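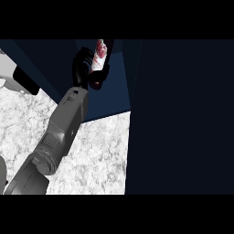 Simulated arm with a bottle held upright in the gripper.

Moltitz Visitor Notes: Data Card

Summary

Moltitz Visitor Notes is a collection of over 4,000 short written accounts by people who visited the town of Moltitz and the villages of the Medve valley. Each account records what a visitor did, where they ate and slept, how they travelled and what they would advise others to see. The collection is maintained by Hornari and is intended for the study of travel writing and for the testing of search tools on tourism text.

Contents

The notes are divided into 8 folders by district. The old town and the river quarter account for the greater part of the material. The upper valley is thinly covered, and users should not draw conclusions about it from this release. A separate folder named "extras" holds 800 replies from guest house owners and ferry operators.

Each record contains the following fields:

note_id: a number unique to the note
district: the district named by the visitor
month: the month of the visit, where given
stay: nights spent in the district
text: the note as written, after removal of personal details
tags: subjects assigned by a reader, such as market, walking, ferry or museum

Collection

Notes were left by visitors at the tourist offices or submitted through the Numik travel page. All contributors agreed to publication. Handwritten notes were typed up by staff and checked once against the original. Spelling was left unchanged, including the several local spellings of Medve.

Names, telephone numbers and room numbers have been replaced with a blank marker. In 88 cases the whole note was withdrawn at the contributor's request, and the corresponding numbers have not been reused.

Known limitations

Most notes describe summer visits, and June is by far the best represented month. Winter visitors are few, and the closure of the upper ferry is mentioned less often than its effect on travel would suggest. Prices and opening times quoted in the notes are out of date and must not be passed on to travellers as current.

The tag "food" was applied differently in the river quarter, where it includes market stalls. A correction is planned for the next release.

Terms of use

The collection may be used for research and teaching. Republication of complete notes requires written permission from Hornari.

Contact

Questions and requests for withdrawal should be addressed to Ilona Csonka, Records Office, Hornari, quoting the note_id.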